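How to get a fold line out of an old tablecloth?

Paraschiva Gavrilă
Wed 24 December

I have a white cotton cloth with butterflies and a lace edge. It stayed folded in a cupboard since April and now the line in the middle does not go away. I ironed it 2 times already. I am afraid to make the iron hotter, the gold dots look delicate to me.

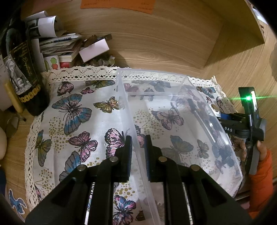

The cloth, with a clear plastic container on it.

Guests come tomorrow, so I cannot order any special product. Thank you in advance for every advice.

Hirano_1414
Steam iron

Valtmont
Please turn the cloth with the print to the inside and put a thin damp towel over it. Press down, wait a few seconds, lift, and go to the next place. Do not push the iron back and forth, this stretches the lace. My mother mixed one spoon of white vinegar in 200 ml of water and wetted only the fold with it. Try first on a corner, I do not know how your gold color will react. Afterwards let it hang over a door for the night. For storing it is better to roll it on a cardboard tube.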